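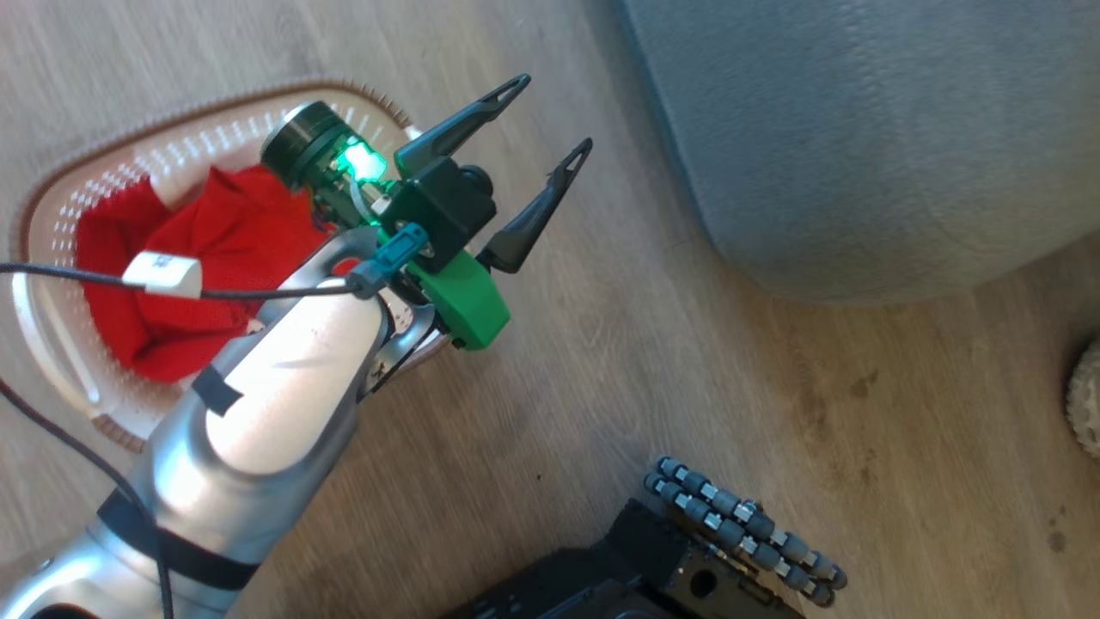
Cómo clasificar y trasladar la ropa en un cesto de plástico perforado

Esta guía cubre la clasificación previa al lavado, el llenado del cesto y su traslado. Se aplica a cestos rígidos de plástico con paredes ranuradas y dos asas, de tamaño pequeño o medio. No trata los sacos de tela ni los cubos con tapa.

Material necesario

Un cesto perforado con asas en los extremos cortos.
Un paño blanco de prueba, de algodón.
Un segundo recipiente para separar colores.
Espacio libre en el suelo para apoyar el cesto.

1. Revisar el cesto

Pase la mano por el interior de las paredes y del borde. Las rebabas del molde enganchan los tejidos de punto y se eliminan con una lija fina de grano 200. Compruebe después las asas: levante el cesto vacío por una de ellas y gírelo ligeramente. Si aparece una línea blanquecina en la unión, el plástico está fatigado y conviene sustituir el cesto.

Las ranuras deben quedar libres de pelusa. Se limpian con un cepillo de dientes seco. Si hay restos de detergente, agua tibia y secado completo antes de volver a usarlo.

2. Separar por color y por peso

El rojo es el color que más problemas causa en una carga mixta. Una prenda roja nueva puede ceder tinte durante varios lavados, sobre todo en algodón. Para comprobarlo, humedezca una esquina poco visible y presiónela con el paño blanco durante 2 minutos. Si el paño queda teñido, la prenda se lava sola.

Rojo y blanco secos pueden compartir cesto durante el traslado. Húmedos, no. El contacto prolongado entre una prenda roja mojada y una blanca basta para transferir color, aunque no haya lavadora de por medio.

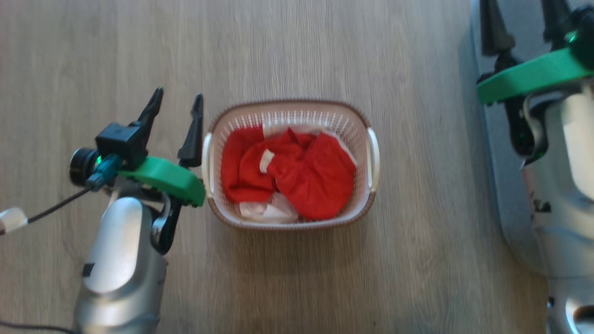
Las prendas claras se colocan primero, contra el fondo y las paredes. Las de color van encima, de modo que puedan retirarse en un solo movimiento al llegar a la lavadora. Este orden evita además que la ropa oscura suelte pelusa sobre la blanca al sacarla.

3. Llenar sin comprimir

No presione la ropa para ganar volumen. Las ranuras laterales ventilan solo si el aire puede circular entre los pliegues. La carga no debe superar el borde. Las prendas se depositan sueltas, con los botones abrochados y las cremalleras cerradas. Vacíe los bolsillos en este punto y no delante de la máquina.

Si alguna prenda está húmeda, no la deje en el cesto más de dos horas. Extiéndala sobre el borde o en un tendedero hasta que se seque.

4. Colocar el cesto en el suelo

Apoye el cesto plano, con el lado largo paralelo al cuerpo. Así las asas quedan a izquierda y derecha y el peso se reparte por igual. En suelos de madera, levante siempre el cesto en lugar de arrastrarlo: la arenilla atrapada bajo la base raya el barniz.
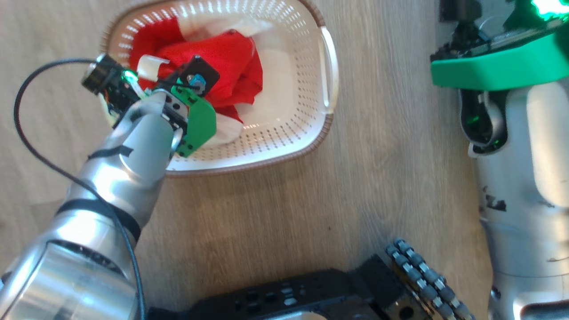
Para levantarlo, flexione las rodillas y sujete las dos asas a la vez. Con una sola mano el cesto se inclina y las prendas superiores se desplazan hacia el lado bajo. Antes de caminar, recoja los extremos de tela que cuelguen por fuera del borde.

5. Vaciar

Retire las prendas de una en una y sacúdalas antes de introducirlas en el tambor. Las que estén anudadas se deshacen a mano; un nudo apretado no se enjuaga bien y deja marcas de detergente. Revise el fondo al terminar, donde suelen quedar calcetines y pañuelos.

Mantenimiento

Lave el cesto una vez al mes con agua y jabón neutro. No use lejía en el borde si es de otro color. Guárdelo boca abajo, lejos de radiadores.

Texto: Keerthana Acharya. Revisión: Hema Annamalai.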